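**Taltero open house, Akham, October**

Taltero sells phone service to small businesses, and one Thursday it let 400 of us in to see where the calls go. They go into a gray cabinet. I don't know what I was expecting.

The tour began at 9:30 with muffins and a talk on call routing, both dense. Our guide then walked 20 of us past the support floor, where people were answering phones about phones. Average hold time was up on a big screen and climbed the whole time we stood under it. We were moved along to the Hamel room.

Hamel is the new plan for shops and small offices: one number, as many extensions as you like, voicemail sent to your email so you can ignore it in two places. It comes with 400 minutes a month, and going over costs extra in a way that took three slides to explain. I asked about keeping my old number. Yes, you can, and the form is short. I asked how long it takes. The form is very short.

Lunch was in the Cumness annex, extension 1054 if you get lost, which I did.

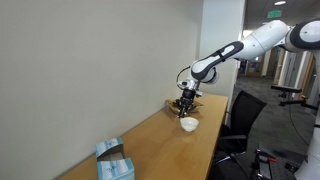 A florist at my table said she had switched in the spring and her only gripe was the hold music, a pan flute thing her customers now hum at the counter. You can change it, apparently, on the next plan up.

I took the brochure and a second muffin. My trial starts Monday.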